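FOR IMMEDIATE RELEASE

Thursday, October 10, 2024

Vorko asks the nation to reconsider the dustpan

Household goods maker Vorko today announces Goodall, a range of dustpans, brushes and metal trays for people who clear their own tables and would like to stop finding crumbs in their sleeves. The range goes on sale in December, a month in which a great many crumbs are produced and very few people admit to them.

Goodall comes from the company's Arnadeck workroom, where the design team has given the best part of a year to the tabletop. The floor, in the team's view, gets plenty of attention already. Tables are wiped with a damp cloth, a sleeve or the side of the hand, and whatever was on them usually ends up on the floor anyway.

"People told us they didn't need a dustpan for the table," said Ljubica Softić, head of product at Vorko. "Then we asked where the toast went." 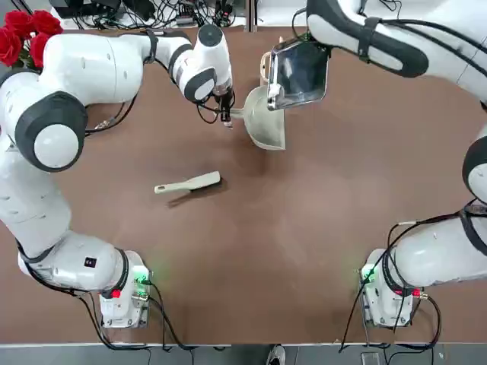 The Goodall dustpan is the modest member of the range and the one that caused the most arguments. Early versions had a long handle, which looked elegant and knocked over the milk. The finished one is short in the handle and made of plastic in a pale grey-green, a shade the marketing department wished to call Estuary Morning and the rest of the company calls grey-green. It will be sold as grey-green. It hangs from a hook, stands on a shelf or lies in the drawer with the takeaway menus, where the company accepts that most of them will live.

Its partner is the tray. Shallow, stainless steel and without any pattern of leaves, it is meant for the things that gather on a table and have no home: keys, pens, the battery that may or may not be flat. The rim is raised slightly on every side, enough to keep a pen from rolling off and low enough that the tray can be wiped out in one go.
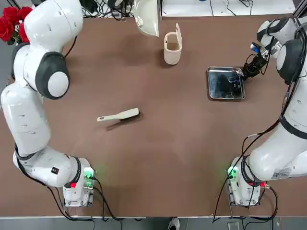

Buyers who want both can choose the Zemamness set, which pairs the dustpan and tray with 2 brushes, one stiff and one soft. The soft brush is for flour and pencil shavings. The stiff one is for porridge that was left until the evening.

"We did look at adding more to the set," said Softić. "At one point there were 6 brushes. My mother asked which of them was for sweeping, and we went back to the drawing board."

Spare brushes will be sold singly. Replacement hooks are free on request, as the company has seen what people do with hooks.

Goodall will be stocked by independent hardware and kitchen shops and sold through Vorko's own website. Shops wishing to place orders before December should contact the trade desk. Samples of the tray and dustpan can be sent to journalists, who are asked to return them clean.

Notes to editors

Vorko makes plain household goods for kitchens, halls and cupboards under the stairs. Goodall is its first range for the tabletop. Zemamness is written as one word and is pronounced however the shop prefers.

Press contact: Ljubica Softić, Vorko, Arnadeck

ENDS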